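Samt-Tischdecke weinrot: Knitterfalten und Flecken, wie kriegt ihr das hin?
Forum > Haushalt > Wäsche & Textilpflege

kodside_kathi
Beiträge: 75

Hallo ihr Lieben,
ich sitze hier am 24. Dezember 2023 vor einem Stoffhaufen und brauche mal euren Rat. Ich hab von meiner Tante eine große weinrote Decke geerbt, die soll heute Abend auf den Tisch. Im September hab ich sie gewaschen (30 Grad, Feinwaschmittel, wenig geschleudert) und dann in den Schrank gestopft, ja, gestopft, schimpft ruhig. Jetzt ist sie überall fein zerknittert und die Farbe wirkt total ungleichmäßig, an manchen Stellen fast pink und an anderen richtig dunkel. Ich weiß nicht mal sicher, ob es Samt ist, ein Etikett gibt es nicht. Bügeln trau ich mich nicht. Hab sie mal in der Mitte hochgenommen, damit ihr die Oberfläche sehen könnt: 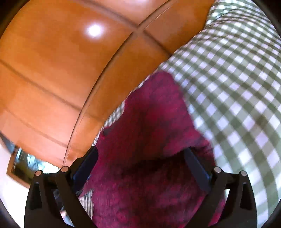 Die Decke, mittig hochgezogen. Oben und unten eher magenta, dazwischen dunkelrot.

Die Falte quer durch die Mitte ist die tiefste Stelle, da wird es fast schwarz. Der Rest ist so ein Gekrissel mit dunkleren Flecken drin. Sind das Waschmittelreste? Oder ist die Farbe ausgegangen? Gäste kommen um sechs, bis dahin muss was passieren!

Hoton
Beiträge: 813

Ruhig Blut. Bei Stoffen mit Flor sieht jede Stelle anders aus, je nachdem wie die Härchen liegen. Streich mal mit der flachen Hand drüber, erst in die eine, dann in die andere Richtung. Wenn die Flecken dabei wandern, ist es nur plattgedrückter Flor und mit der Farbe ist alles in Ordnung.
Dann ab ins Bad damit, über die Duschstange hängen, heiß duschen, Tür zu. Nach einer halben Stunde ausschütteln. Bitte nicht bügeln.

Flivville
Beiträge: 551

Duschdampf hab ich zweimal probiert, hat bei mir null gebracht, außer dass die Decke klamm war und abends immer noch nicht trocken. Ich bügel sowas von links, niedrigste Stufe, ein dickes Frotteetuch drunter, und das Eisen nur ganz leicht aufsetzen. Mach ich seit Jahren so und meine Vorhänge leben noch :-)

Hoton
Beiträge: 813

@Flivville Vorhänge hängen halt, da sieht man einen Abdruck vom Bügeleisen nicht so. Auf dem Tisch, mit Kerzenlicht schräg drauf, siehst du JEDE plattgebügelte Stelle. Und sie weiß ja nicht mal, was es für ein Material ist. Bei Polyester bist du mit einem zu heißen Eisen in zwei Sekunden durch.

Flivville
Beiträge: 551

Darum schrieb ich ja niedrigste Stufe. Und erst an einer Ecke testen, das versteht sich doch wohl von selbst.

miettinen_2
Beiträge: 75

Also ich seh auf dem Foto ehrlich gesagt gar nicht sicher Samt. Diese feinen Knitter überall, das könnte auch Crash-Stoff sein oder Pannesamt, und der soll so aussehen! Hatte meine Mutter in den Neunzigern als Kissenbezüge, auch in so einem Rot. Wenn du den glattbügelst, ist der ganze Effekt weg und zurück kriegst du ihn nicht mehr. Wie sah die Decke denn vor dem Waschen aus?

kodside_kathi
Beiträge: 75

Ähm. Gute Frage. Bei meiner Tante lag immer eine Spitzendecke drüber, da hab ich nie so drauf geachtet. Glatter war sie auf jeden Fall, glaub ich. Ich hab jetzt mal drübergestrichen wie Hoton geschrieben hat, und die dunklen Flecken verschieben sich wirklich! Zumindest die meisten. An der einen Ecke, die links so umgeklappt ist, bleibt es dunkel, egal wie ich streiche.

Hoton
Beiträge: 813

Dann war es zum größten Teil der Flor. Die Ecke kann was Altes sein, Wachs oder Fett vielleicht. Fühlt sie sich steif an?

kodside_kathi
Beiträge: 75

Ja, ein bisschen. Riecht auch leicht nach Kerze. Dann ist das wohl noch vom letzten Fest bei ihr...

Flivville
Beiträge: 551

Wachs: Löschpapier drunter, Löschpapier drüber und mit dem Eis... ok ich sag nichts mehr ;-)

miettinen_2
Beiträge: 75

Föhn geht auch, mit Küchenpapier drunter. Oder die Ecke kommt heute Abend einfach an die Wandseite und du kümmerst dich nach den Feiertagen drum. Wachs ist geduldig.

kodside_kathi
Beiträge: 75

So, Zwischenstand: Decke hing vierzig Minuten im Bad, danach hab ich sie auf dem Tisch ausgebreitet und mit der weichen Kleiderbürste in eine Richtung gebürstet - das war der eigentliche Knaller, die Farbe sieht jetzt viel gleichmäßiger aus. Klamm ist sie schon, da hatte Flivville recht, ich hab die Heizung daneben auf fünf gedreht. Die feinen Knitter sind noch da, aber wenn Teller draufstehen, geht das. Die Wachsecke zeigt zur Wand. Danke euch allen, auch fürs Zanken!

Hoton
Beiträge: 813

Na bitte. Und nächstes Mal über eine Papprolle wickeln statt falten, mit dem Flor nach außen.

Flivville
Beiträge: 551

Wo soll man denn bitte eine Papprolle in der Länge hinstellen? Bei mir hängt sowas über dem Kleiderbügel, fertig. Frohes Fest euch!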